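Ground rules for two-armed cells

Small twin-arm benches have moved from research labs into training rooms and light assembly. The rules that govern them were mostly written for one large arm behind a fence. Bohumila Beneš, who drafts the in-house cell code at Vutex, has spent much of the past year closing that gap. Her text now runs to 22 clauses.

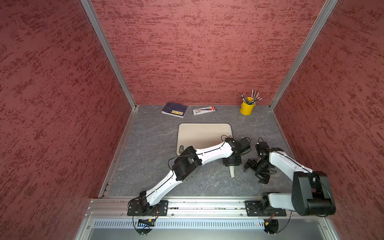
Page last changed: Wednesday, February 21, 2018

Clause 2 deals with shared reach. Where both arms stand on one rail, the space either gripper can enter must be marked on the cell drawing, and the overlap treated as a zone with its own speed limit. Beneš sets that limit at 60 mm per second for any move that brings the grippers towards each other.

"People check each arm against the walls," she says. "They forget to check it against its neighbour."

Loose items are covered next. Books, boxes and pencil pots may stay in the cell if they are kept towards the back wall and entered on the task sheet. An item not on the sheet must be taken out before power is applied.

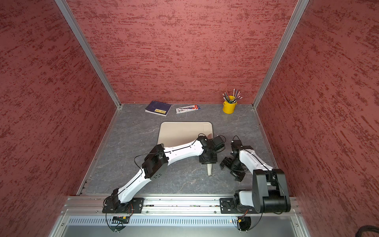
The left gripper holds a beige cylindrical part beside the tray; the right gripper is open.

Handling between arms has its own clause. The giving arm keeps its grip until the receiving arm reports contact, and a stop signal must leave both grippers as they are. Varau, which trains operators on similar benches, wanted an automatic release on stop. Beneš refused, arguing that a dropped part is harder to account for than a held one.

Cables remain under discussion. The draft asks for a check of every wrist and elbow loop after 10 hours of running. A revised clause is due in October.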